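Laundry and Wet Areas > Front loader walking on herringbone floor, spin cycle only

kvist_o
Posted 2/14/22
Machine is a 7 kg front loader, white, on a timber herringbone floor over joists. At full spin it migrates toward the door. Feet are wound in, lock nuts done up, spirit level reads true both ways on the lid. Transit bolts are out and I have them in a bag. Photos attached.
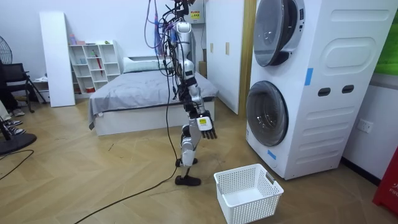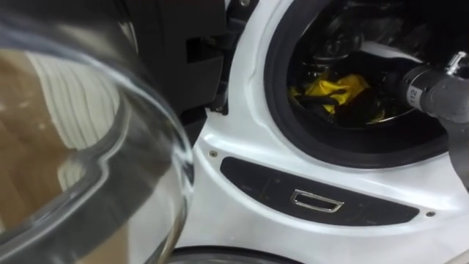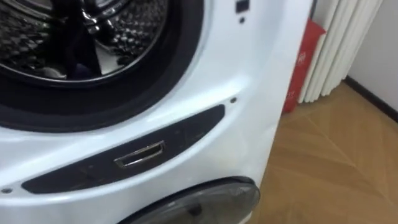 Measurements so far

Travel per full load of towels: 80 mm.
Travel per mixed load: none I can measure.
Joist spacing: 450 mm centres, machine sits between two of them.
Spin speed at onset: somewhere past 1000 rpm by the display.

I would like to fix the cause before I start buying rubber feet. Is this floor, suspension or load?

pelmet
Floor. Blocks on ply on joists will flex at spin frequency whatever you put on top. Spread the weight across the two joists with an 18 mm ply base, screwed down if you can stand the holes. I did mine with a Koster base tray and the walking stopped the same day.

dunmore_sparky
Disagree. If it were the floor he'd get it on mixed loads too. Towels hold water unevenly and the drum goes out of balance. Check the dampers first. Press down on the front of the drum with a hand and let go. It should come up and stop. If it bounces more than once or twice the dampers are gone.

kvist_o
Done. Comes up, goes slightly past, settles. I'd call that one and a half.

dunmore_sparky
Borderline. How old is it?

kvist_o
Bought second-hand, so unknown. The seller said six years.

Bianka Medve
I repaired these for a living until August. A few points.

The bounce test only tells you about a damper that has failed completely. A worn one passes it cold and lets go after twenty minutes of running. Run a rinse and spin with nothing in the drum. If it stays put, the suspension is probably fine and you are looking at load distribution. If it walks empty, stop using it until you have had the back off.

Second, the level on the lid. Lids are clipped on and they are not a reference surface. Take the reading along the top edge of the side panels with the lid off, or rock the machine corner to corner. Any knock at all means a foot is carrying nothing.

Third, the lock nuts go up against the cabinet, not down against the foot. Half the call-outs I did for walking were that.

pelmet
None of which changes the stiffness of the floor. You can have perfect dampers and still walk on a suspended floor.

Bianka Medve
You can, yes. But a base tray on a machine with one foot in the air gives you a rocking machine on a tray. Order matters.

tollgate_7
What finish is on the blocks? Hard lacquer is very slippery under plastic feet. Mine sat on oiled oak for years without moving, then we had the floor lacquered and it was halfway across the laundry by the second wash.

kvist_o
Clatar satin, two coats, done before I moved in.

tollgate_7
There's your friction gone then. Cheap test: a square of old bicycle tube under each foot.

pelmet
Rubber under the feet on a flexing floor makes the vibration worse. It turns travel into bounce. There was a long thread on this in the flooring section, with plots.

tollgate_7
I said test. It costs nothing and comes out again in five minutes.

dunmore_sparky
The plots in that thread were taken with a phone sitting on the lid. See Bianka's comment on lids.

kvist_o
Results.

Empty rinse and spin, three runs: no travel.
Corner rock: slight knock at back left. Foot was two turns short. The lock nut was down against the foot, as described.
After correcting: towels, full load, 14 mm.
After correcting, with tube under the feet: towels, full load, no travel. Noise in the room below is noticeably worse.

So everyone was partly right, which is annoying to write up.

pelmet
The noise below is the bounce I mentioned.

Bianka Medve
14 mm with full towels on lacquer is not bad. I would take the tube out, split the towels into two loads and leave it there. If you must have full loads, a harder pad than bicycle tube. The Dametti ones are dense enough that they don't compress much. Avoid anything described as gel.

kvist_o
Tube is out. I'll price the pads against a ply base. Does the ply need to be sealed on the underside?

pelmet
All faces and edges, edges twice. Cut it 100 mm over the machine footprint on the open sides so the load gets out to the joists.

dunmore_sparky
Check you can still reach the tap and pull the plug once it's sitting 18 mm higher. The drain hose height changes too, though not enough to matter on most of them.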